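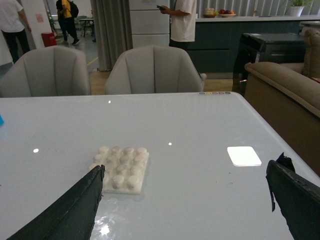 Arkow replied that a pause right before the grasp usually means the camera has lost confidence in the part, and asked whether anything about the table or the lights was different from the setup day.

Thanks for getting back to us so quickly, and on an open day too! The table is the same one, the nice shiny one. What did change is the light. On setup day we only had the far row on, and this morning somebody quite reasonably turned on the whole ceiling so that our guests could see where they were going. We've got 40 people signed up for Brindport this afternoon, so I'd love to sort this out before the first group comes through.

**What happens**

The arm goes out over the bricks, opens up, comes down partway and then just hangs there. Kikomus shows "target uncertain" and waits for somebody to press Resume. If we press it, the arm generally carries on as though nothing had happened, but it makes for an awkward little silence when you're in the middle of telling people how smoothly it all goes. I ran the brick-building routine 14 times before lunch and wrote down every stop.
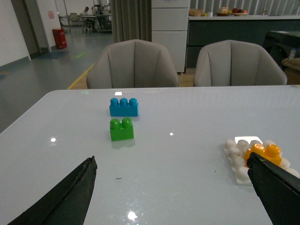

The stops come more often with the baseplate than with the colored bricks, and I think I'd have guessed that, white on white being hard enough for me with my reading glasses on. Orange and green have been very well behaved. Blue stopped once, and I may have bumped the table that time, so please don't hold it against the blue.

**Tried so far**

- Restarted Kikomus (no change, though it did come back up faster than it used to)
- Wiped the lens on the wrist camera with the cloth from the kit
- Reloaded the saved Ostrowski table profile
- Turned exposure down from 700 to the next preset, which helped a bit with the plate and made the yellow brick worse

**Update, 1:20 p.m.**

Arkow had me save the log from the last run and send it over, and they want the lights left alone until they've read it. I've put a note on the switch.
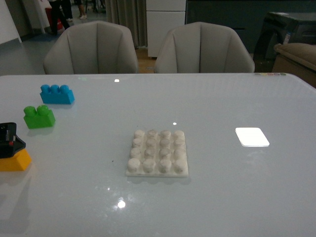
Do we need to recalibrate before the visitors arrive?

Leave the calibration as it is for today. The positions in your log are fine, and only the confidence score is dropping, so lower the threshold one step and switch off the ceiling row nearest the table.

**Update, 2:05 p.m.**

Threshold lowered, the near row switched off, note on the switch rewritten in bigger letters. I did another 13 runs and had a single stop, on the baseplate again. I can certainly live with that, and so can the coffee, which is finally ready. 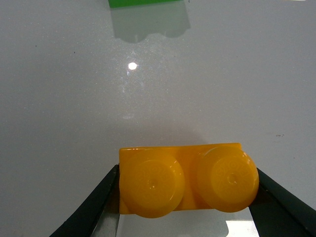 I've also slowed the approach a touch for the afternoon, partly to be careful and partly for the children, who like to have time to guess which brick it's going for. If that slower speed is going to upset anything in the routine, do let me know and I'll put it back.

Two things I'd still like help with once the open day is over. First, is there a matte mat you'd recommend that doesn't slide around? Second, could the Resume message be made a little bigger on the screen? From where the presenter stands it's awfully hard to read.

Please keep this ticket open until tomorrow morning. I'll send the afternoon log when we've packed up.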